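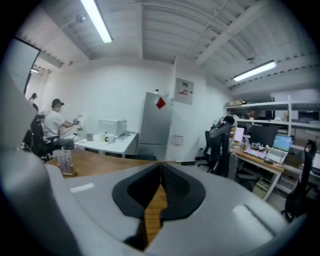
Re-oiling a wooden table, the quick version. Works for desks, benches, kitchen tables, anything with a worn oil finish and solid wood on top. Takes a weekend, most of it waiting. First thing is to clear the top, and I mean all of it, even the small stuff like that upright card holder with the light wooden base down at the left end of the table. Little things with flat feet are the worst. They sit in one spot for months and you get a footprint in a different color. Put it all in a box, write on the box, move on.

Last updated 2024-09-23 (new notes on the lint problem, near the bottom)

Is it oil or varnish?

Check before you buy anything. Put a drop of water somewhere out of sight, underside of the overhang is good. Leave it a few minutes. Soaks in or goes dark = oil or bare wood, carry on. Beads up and sits there on a tired old table = probably varnish or lacquer, and this page isn't for you. You'd need to strip it first, different job.

Also run a fingernail along an edge. If flakes come off, that's a film. Stop.

Veneer? You can still oil it but go very easy on the sanding. By hand only. I went through the veneer on a side table in February and there's no fix for that, just a bigger plant pot.

What you need

Hardwax oil, clear matte. I use Bassi, the 500 ml can. Did my whole table, two coats, and there was some left over
Sandpaper, medium and fine
A sanding block, cork or rubber
White scrub pads for putting the oil on. Drokstead ones are OK, cheap ones shed
Lint free rags. More than you think
Mild soap, bucket, sponge
Vacuum with the brush head
Gloves, dust mask
A metal can with a lid, or a bucket of water, for the used rags (read the warning!)

Power sander is optional. I have a little Jetix and it's fine for big flat areas. For one small table I don't bother getting it out.

Step 1. Wash

Warm water, a bit of soap, sponge wrung out nearly dry. Wipe with the grain. Get the sticky patches where people rest there arms. Wipe again with clean water, then towel off. Leave overnight. Do not sand damp wood, it just clogs the paper and goes furry.

Step 2. Sand

Medium first. Always with the grain, long strokes, end to end. Don't camp out on a stain or you'll make a dip. Light pressure. You're taking off the dead finish and the grey bits, that's all.

Pencil trick: scribble lightly all over the top before you start. When the pencil's gone you've been everywhere. Scribble again, do the fine paper.

Edges and corners by hand, always, even if you have a sander. Two or three passes and leave them alone. Corners go round really fast.

Water rings: most of mine came out with the medium paper. Black ones are usually deeper, from metal sitting on wet wood. You can chase those with oxalic acid, but read the label and wear the gloves. Or live with it. I have one left and I live with it.

Step 3. Dust

Vacuum the top, edges, underneath, the floor too. Then wipe with a barely damp rag. Let it dry. Go make a sandwich, come back, wipe again with a dry one. Any dust you leave is in the finish for good.

Close the windows while you wipe, open them again for the oil.

Step 4. First coat

Stir the can. Don't shake it, you get bubbles. Scrape the bottom with the stick, the matte stuff settles down there and if you don't mix it in the first half of the can comes out shiny.

Pour a small puddle, like a coffee saucer. Spread it with the white pad, work it in circles, finish with the grain. Thin. Thinner than that. If you can see it sitting in a layer it's too much.

Wait as long as the can says, mine wants a short soak, then wipe off everything that hasn't gone in. Clean rag, turn it often. When you think it's done, look at it low from one side with the light behind. There will be a wet patch. There's always a wet patch.

Step 5. Second coat

6 hours minimum between coats. Overnight is better if the room is cool. Touch it somewhere hidden first, if it's tacky it isn't ready.

Rub down very lightly with a dry white pad, dust off, then the same as before with even less oil. Wipe off. Done with the oil.

Skip the third coat. I tried it once, it stayed gummy for a week.

Step 6. Leave it alone

36 hours before anything goes back on it. Light things only at first, and lift them, no dragging. No coasters, no mats, no laptop for longer if you can stand it. Air has to get at the surface or you get a soft patch the exact shape of whatever you put down.

Full cure takes a lot longer, see your can. Blot spills in the meantime, don't rub.

RAG WARNING

Oily rags can heat up and catch fire by themselves. Not in the trash, not in a pile, not in your pocket. Either soak them in water and seal in the metal can, or lay them out flat and single outside until they're stiff. Then check what your local waste place wants. Same goes for the pads and the dust from the sander bag if there's oil in it.

Problems

Patchy, some areas dull: thirsty wood. Spot coat, just there, feather it out.

Sticky next day: too much oil. Put a tiny bit of fresh oil on a rag, rub the sticky area, it loosens, then wipe dry right away.

Lint stuck in the finish: your rags. Old t-shirts are fine if they've been washed a hundred times, new ones are not. Wait till it's cured, rub with the fine pad, thin coat again. The bagged rags from Marndale have been the least fluffy for me.

Much darker then expected: that's oil. The water wipe in step 3 shows you pretty close what color you'll get, so look at it then, before you open the can.

Felt dots on the bottom of anything heavy before it goes back. Peel the old ones off first, they're full of grit by now.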